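Flilton Food Co-op - Member Notes
15 October 2024

Snack aisle is moving (and other things about the snack aisle)

Quick one this week, truck is late and I'm typing this between phone calls.

Imported snacks are moving from the back wall to the short aisle by the tea. Starts Thursday night after close. Signs are up already, a little early, sorry if you went looking. The crackers stay put. The dried fruit goes where the candles were. Candles - still working on it, for now they're on the cart near the restrooms.

Why the move: the back wall gets sun all afternoon and anything with chocolate or oil in it suffers. We lost a whole case of sesame candy in the summer. Also the shelves there are too deep, so stuff hides behind other stuff until it's out of date, then it ends up in the half-price basket and everybody asks why we never told them we carried it. Fair question.

On the ordering side. Most of our imported snacks came through Skavum, who've been fine to deal with, but they've raised the minimum to 300 dollars per order and dropped the mixed cases. So it would be full cases only, one flavor each. That's a lot of plum candy for a store our size. We're trying Olatunji out of Zostport insted, at least until February. Lower minimum, mixed cases OK, and they'll do small pouches and strip packs, which Skavum never really did. Delivery every second week and the driver will come to the side door.

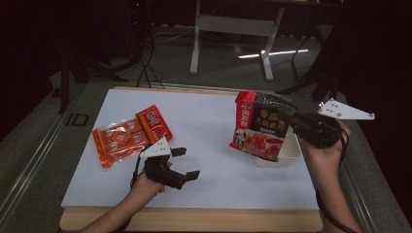
Prices. Some go up, some go down. Rice crackers down 50 cents. Seaweed the same. The fruit jellies go up a bit, no way round it, the freight is what it is. Shelf tags will be changed by Friday morning, and if a tag and the register disagree you get the lower one, same as always. Just tell whoever is ringing you up, please don't wait until you're home and send a email about it.

Labels, again. Every imported item needs an English ingredient sticker before it goes out on the floor. If you find one without, bring it to the desk and we'll pull it. Do NOT open it to check. If you have an allergy and the sticker is on crooked, or covers something you need to read, ask and we'll look up the sheet from the supplier. We have a binder. It's the green one, under the desk, and it should be there all the time from now on (it went missing for most of last month, it was in the walk-in).

The survey. Thank you to everyone who filled out the paper slips, 212 of them came back, some with drawings. Most asked for: less sugar, more spicy, smaller packs. Second most asked for was roasted chickpeas, which we already carry, aisle two, bottom shelf, next to the lentils. We'll move them up. A fair number of you asked for snacks to be sold loose from bins. We'd like that too but the county wants a different kind of bin than what we've got and they're not cheap. It's on the list for the spring budget.

Small packs got the most argument, both ways. Good for lunch boxes, bad for the trash can. We don't have a plastic film drop-off and the hauler won't take it mixed in with the bottles. So if we bring in more single packs we need some kind of answer on the wrappers.

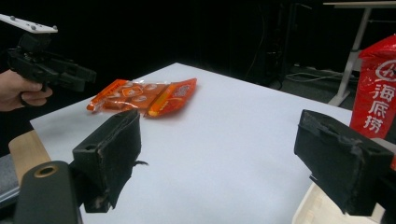

One member wrote on the back of a slip that she buys the small ones for her dad, who can't manage a big bag and won't finish one anyway, and that she'd happily carry the empties back to the store if there was somewhere to put them. She also asked if we could stop putting them on the top shelf.

So yes to the shelf, right away. For the empties we'll try a box by the exit through the end of the year. Clean and dry only please, crumbs bring mice.

Tasting table is Saturday, 11 to 2, by the tea. Room for 32 at a time going by the fire sign, so come late if it's crowded. Samples from the first Olatunji order, assuming it shows up. Bring your own cup if you want tea.

Truck's here. More next week, incl. the egg situation.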